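Villullow Community Hall — kitchen and servery inspection
Checklist with comments
Inspected by So-yul Song, 26th September. Copy to Murdo Carnegie, bookings.
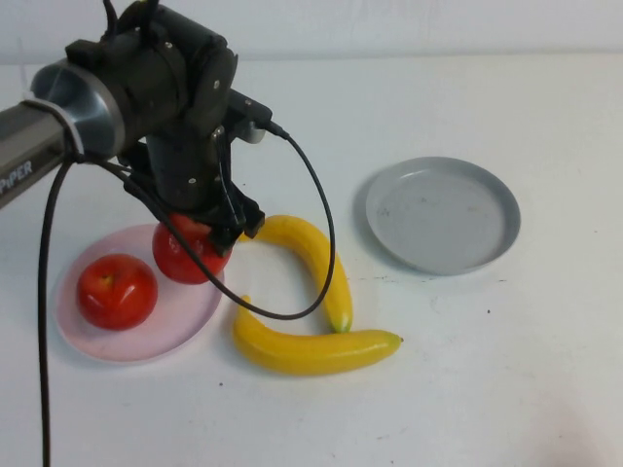 Items are marked OK, FIX or WATCH. Anything marked FIX should be done before the hall is let again for a catered function. The previous sheet had 9 items open and most of those are now closed.

1. Food surfaces
Servery table, top: OK. White surface wiped down with the usual spray, no chips or lifting found along the edges.
Servery table, legs: FIX. Back left foot is missing its rubber cap and the table rocks when leaned on. Caps are in the Tennant Street hardware store, take an old one for size.
Main bench beside sink: OK.
Chopping boards: WATCH. The green board is deeply scored. It will do for bread but should not be used for salad.

2. Fruit and vegetables
Whole fruit kept apart from raw meat: OK.
Tomatoes on a plate, bananas straight on the table: WATCH. Bananas get peeled so there is no great harm in it, but the rule on the wall says all fruit goes on a plate or in a bowl once it is out of the box. Please put them on a plate or change the rule.
Washing: WATCH. The sign about rinsing tomatoes before serving has come down again. Laminated copy is in the top drawer.
Bruised or split items taken out: OK.

3. Plates and crockery
Cracks and chips: FIX. Two dinner plates from the bottom of the stack had chips on the rim. I have put them in the bin, so the count on the cupboard door needs changing to 210.
Pink plates: OK. Keep these for the servery and don't send them out to the supper room, as they come back mixed in with the Turiton set and it takes ages to sort them.
Drying rack: OK — but move it away from the wall, the paint behind it is starting to bubble.

4. Cords and power points
Cords near food or plates: WATCH. Any cord that has to cross a table should be kept clear of plates and run off the back, well away from the sink. Check this each time something is plugged in.
Urn cord: FIX. Outer cover is nicked near the plug. I have tagged it and the urn is not to be used.
Power point beside fridge: OK. Safety switch tested and it tripped as it should.

5. Fridge and storage
Fridge reading: OK, 3 degrees on the dial thermometer.
Door seal: WATCH. Loose at the bottom corner, holds if the door is pushed shut firmly.
Dry store: OK. Flour and sugar all in lidded tubs. One bag of rice past its date, thrown out.

6. Floor and exits
Mat at back door: FIX. Curled at one corner and I caught my foot on it twice.
Exit light: OK.
Fire blanket: OK, on its hook. Service tag runs out in December. Murdo to book the service with Utau when they come for the extinguishers.

Other comments
The bin lid pedal is stiff but works. Someone has left a set of cake tins under the sink with no name on them — they can stay there until the next inspection and then they go to the op shop.

Signed: So-yul Song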